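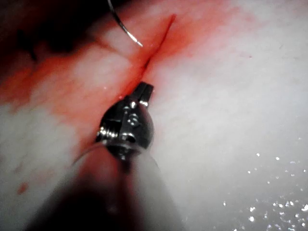 Gripper jaws at the lower end of an incision, with a curved needle near the top of the cut.

Join us as a suturing demonstrator!

Mekutari is building a learning system for robotic suturing, and it needs good examples from people with steady hands. We are looking for 5 demonstrators to work at our Toddale lab, starting right away.

What you'll do

You'll sit at the console, drive the instruments and close short incisions on bench tissue, over and over. Each session lasts 90 minutes with a break in the middle. The wrist view and the motion of both arms are recorded together, and afterward you mark where each stitch begins and ends. Slips and second tries stay in the set, so please don't stop a run when a needle pass goes badly. The first round, Saarela, gave us 852 stitches in September, and we can't wait to add to them!

Who we'd love to hear from

Surgical residents, veterinary students, scrub techs, or anyone who has learned to suture by hand. Console experience is welcome but we'll train you (it's fun, and most people settle in by their second visit). You should be comfortable looking at blood and tissue up close.

Pay and how to apply

$70 per session, parking included. Write a few lines about your suturing background and when you're free, and send them to the Lercombe desk at Mekutari by October 17, 2023.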